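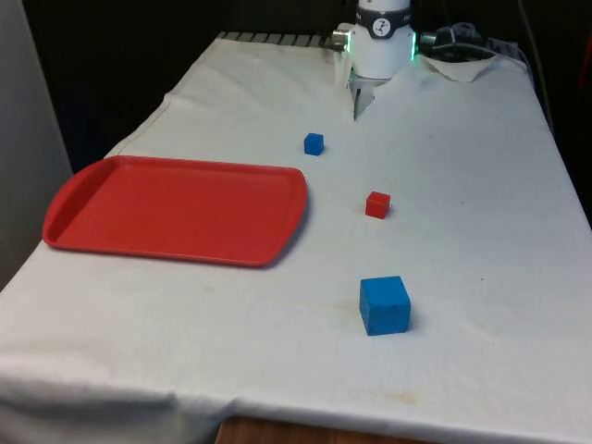 Ironing a tablecloth for a play table, yes or no?

Posted in: Home and Table > Linens

skutaria_mom
Hi everybody, long-time reader and I think this is my third post in all these years, so be gentle with me. I run a little play morning at our community room in May and I've been going back and forth about the cloth. It's plain white and it wrinkles if you so much as look at it. I wash it, I fold it as nicely as I can, I shake it out in the morning and there it is again, creased from one end to the other. You can see it in my photo at the top, along with the red tray and three of the blocks. My sister-in-law says I should iron it every single time, and my back says otherwise. Do any of you bother for something the kids are just going to put blocks on?

Reshma Ngcobo
Oh, I would not iron that for anything in the world. I did a toddler table at our library for years (the Magesa branch, before they moved the children's corner upstairs) and I ironed exactly once, the first time, and by the time the first little one had climbed up to see what was there you couldn't tell. Wrinkles are fine! I'd be thinking more about whether it slides. Do you have anything under it?

skutaria_mom
Nothing under it at the moment, it's just draped. Should I?

Reshma Ngcobo
I'd put one of those rubbery rug grippers underneath, cut down to fit. A child who wants the far block will pull the cloth to bring it closer, every time, and then the tray comes along too.

tmoussa
Going to disagree a little with Reshma here, with love. I do care about wrinkles with blocks, and it has nothing to do with looks. My grandson is at the age where he stacks everything, and if the bottom block is sitting on a fold his tower leans and over it goes and we have tears before ten in the morning. A smooth cloth really does help. You don't need to iron it, though - hang it damp and pull the hems straight with your hands while it's on the line. My mother did all of her table linen that way in a house with no iron at all, and it came out very respectable.
Tamer Moussa

Reshma Ngcobo
Tamer, that's fair, I was thinking of babies who just bang things together. For stackers I'd take the cloth off altogether and let them use the bare table.

hanorano77
Bare table is LOUD. Think of whoever has to sit in the room. We had a hard floor and a hard table at our place and I came home with a headache every time until somebody's grandmother brought in an old flannel sheet. Keep the cloth.

Also, can I say how much I like that tray? I love a tray with a proper rim. I have a red one a bit like it and it has carried everything from juice cups to wet paintbrushes. What do you use yours for, sorting?

skutaria_mom
Mostly for cleaning up! I put it out empty, and at the end everybody brings their blocks "home" to it. The little ones take it terribly seriously. I've tried sorting by color, but with two blue and one red there isn't a lot of sorting to do, so we do big and small instead, and the larger blue one is always the one they fight over.

plememier_jo
Only three blocks? I'd have a riot on my hands. We have a bin of 108 and I still hear "he has more than me."

skutaria_mom
There are more in the cupboard, I just start with a few. I found that when I tipped the whole lot out, they swept them onto the floor and wandered off, and with a few they'll sit down and do something with them. Might just be my bunch.

tmoussa
Not just your bunch. Same at our kitchen table.

plememier_jo
Hm, I'm not convinced, mine do better with a heap, but they're older, four and five mostly. I'll try it with the younger group and report back.

hanorano77
Back to the cloth for a second - whatever you decide, check the care label before you go at it with a hot iron. Mine had some synthetic in it and I put a shiny patch right in the middle. It's my painting cloth now.

skutaria_mom
Thank you all so much, this has been more help than I had any right to expect. I'm going to try Tamer's damp hanging trick tonight and look for a rug gripper on my way home tomorrow. If the larger blue block still won't stand straight, I'll come back and complain to Tamer personally.

tmoussa
I'll be here. Pull the short hems first, then the long ones.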